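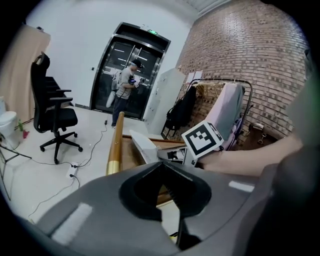
19/03/2018. Third session of hand-held demos for Nesitz, and the tracking is still the moody one of the pair. The gripper itself does what fingers tell it. The pose estimate does what it likes whenever the cube turns edge-on to the ceiling lights, and the glass in the double door throws those lights back a second time, so the tracker gets two chances to be wrong. I went through the log over lunch and most of the dropouts came with the wrist rolled outward, marker facing the doors. Proposal for next time: hang something matte over the glass. The beige curtain at the other side of the room is doing nobody any harm where it is, but I have my eye on it.

Numbers so far. 343 demos recorded, 238 usable after the filter. Carrasco (the filter script, named in a moment of optimism) throws out anything with a gap longer than 30 frames. I looked at a handful of the rejects by eye and would have kept half of them. Raising the limit is tempting. Raising it is also how we got the October batch, in which the policy learned to teleport.

Two hands are harder than one. Left and right drift apart in time by a few frames and the merge does not complain, it just hands you a demo where the right hand lets go before the left hand has arrived. Clapping the fingers together at the start of each take gives a clean spike in both jaw width traces. It looks silly and works better than the sync code I spent a week on.
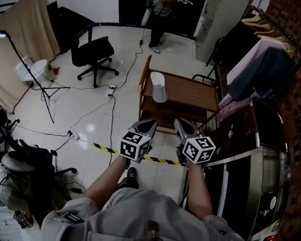 Both grippers out, facing the cart. Tape in front of it.

Start pose: stand behind the tape, arms forward, fingers slightly apart, hold still for a breath, clap, go. I keep skipping the breath. The Buvby build needs it to settle the gyro bias, and without it demo 1 of every set leans to the left like a tired waiter.

Other things:

Go slower. Played back at arm speed, my reaches ask the Vornix arm for a shoulder it was not born with. Slowing the playback helps, but then the grasp goes mushy.

Keep elbows down. Mine creep up after an hour and the late demos have a different style from the early ones. The model has noticed. It now has two styles and picks between them halfway through a reach.

Cables on the floor want taping. I look at my fingers while demonstrating, never at my feet.

Disk: the last upload stopped at file 1313 and reported success. Rerun with checksums before wiping the cards. Do NOT wipe the cards first, see October.

Open question, whether to record failed grasps on purpose. I have plenty by accident, so it may only be a matter of relabeling. Left the training run going on the 238, will check the loss in the morning.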